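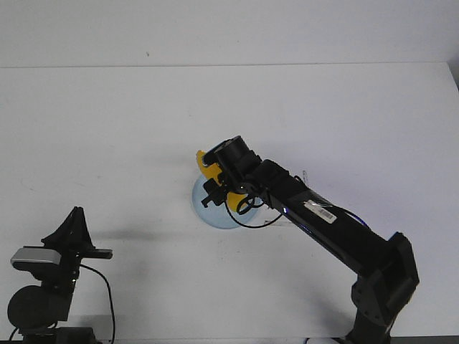 Household chore robotics is the branch of robotics concerned with getting machines to do everyday jobs such as clearing dishes, folding laundry, wiping tables and sorting small parts at a workbench. The term usually leaves out single-purpose appliances like dishwashers and robot vacuums. As of 2018-12-30 no general-purpose chore robot had been sold to households in any meaningful number, though several had been announced.

Background

Factory arms have welded and painted for decades, but they work on parts that arrive in the same place every time. A kitchen offers no such help. Bowls are left at odd angles, and see-through plastic and glass are hard for many depth sensors to pick up. Most research setups get around this by using a bare table, a plain background and one or two objects.

Claims and testing

Makers tend to report success rates from their own labs. The Otavis arm was promoted as able to "clear a family table," a claim based on 278 trials, nearly all of them with the same set of plastic dishes. Hildegard Albers, who reviewed the trial records, found that a person had put the dishes back in their starting places between runs and that dropped items were left out of the total in two of the test series. The maker disputed the second point but did not release the full records.

A rival system, Strobel, was tried for 12 days in the canteen of the packaging firm Rostar. It stacked bowls without much trouble when they were empty and set apart from each other. Nested bowls, cutlery and anything with food left in it were handed back to staff. Oana Sârbu, the shift manager, wrote that her crew spent more time getting the table ready for the robot than they had spent clearing it by hand.

Criticism

Critics argue that videos of robot chores are often sped up, edited or made with a human operator at the controls, and that viewers are seldom told which. Reinhold Görtz has called for every published demonstration to state the number of failed tries. Imke Kramer takes a milder view and points to steady gains in grasping, but she accepts that a machine which fails once in 1,000 pickups would still break dishes in a busy kitchen.

Shop-floor use

Results are better where the work can be fenced in. Stirno, a bench-top sorting cell, handles loose fittings in trays of a fixed size. It stops when a tray is out of line and has to be restarted by hand.

See also: Bin picking; Remote operation; Service robot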